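Subject: Re: [woodfinish] Shellac under water-based topcoat, sticking drawers in May
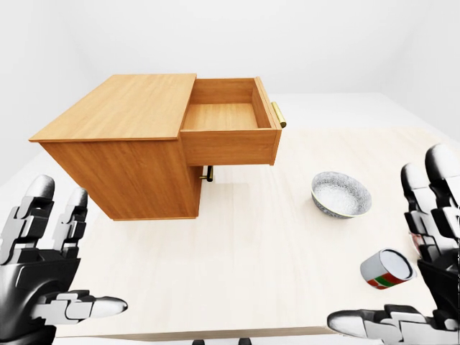

Small cabinet, drawer open, lighter top over a darker body (rendering)

Replying to the message from this morning, quoted in part:

> I have a set of bedside units to finish and the customer wants
> the tops left pale and the bodies a warm orange brown. I was
> going to use amber shellac on the bodies and the Hodetti
> water-based clear over everything. Two questions. Will the clear
> stick to the shellac, and should I finish the inside of the
> drawers? The last set I did came back in May with every drawer
> tight. I had put two coats of oil varnish inside and out.

On the first question, it depends on what shellac you have. If it still has the wax in it, the clear can peel. I had that happen on a hall bench, where it came off in strips under masking tape. Dewaxed is fine. If you mix your own from flakes, let the jar stand until the wax settles and pour off the top part. I use a 2 pound cut for the color coats and thin it by half for the last one. Leave it overnight before the water-based goes on.

For the pale tops, don't let any amber get on them. Mask the top if it is already glued on, or better, finish it separately and attach it afterward. I hold mine with slotted blocks from underneath, so the top can go on last and still move with the seasons. Water-based clear raises the grain the first time. Wipe the top with a damp rag, let it dry, sand lightly with 320, and then start.

On the drawers, I would not put oil varnish inside. It smells for months in a closed space, and clothes pick it up. Thin shellac is enough, one coat, or leave the inside bare. I don't finish the outside of the drawer sides at all. I rub them with paraffin after the final fitting.

Your tight drawers sound like a fitting problem more than a finishing one. If you fitted them in a heated shop in winter, the sides were at their narrowest. Solid sides 6 inches high will grow noticeably by early summer in a damp house. I keep a meter on the wall and write the humidity on the back of each drawer with a pencil. My shop was at 17 percent in the coldest part of last winter and it gets up to 59 percent in a normal summer. Anything I fit at the low end gets a gap at the top that looks too big. The customers have not complained.

For the set that came back, take the drawers out and look for shiny spots on the top edges of the sides. Plane only there, a couple of passes, and try it again. Do it now while the wood is swollen and you won't need to do it twice. Check the runners too. I had one Mevley cabinet in for repair where the drawer was fine and a runner had cupped.

Somebody asked last week about the old Weson catalog and whether the drawer construction in it was any good. The drawings on the case pieces are usable. The one for item 1724 has the dovetails laid out upside down, so check it before you cut anything. The Zwahlen reprint has the same mistake.

If anyone has used the Hodetti clear over a dyed wood without shellac in between, I would like to hear how it held its color. Mine went a bit gray on walnut and I don't know if it was the dye or the clear.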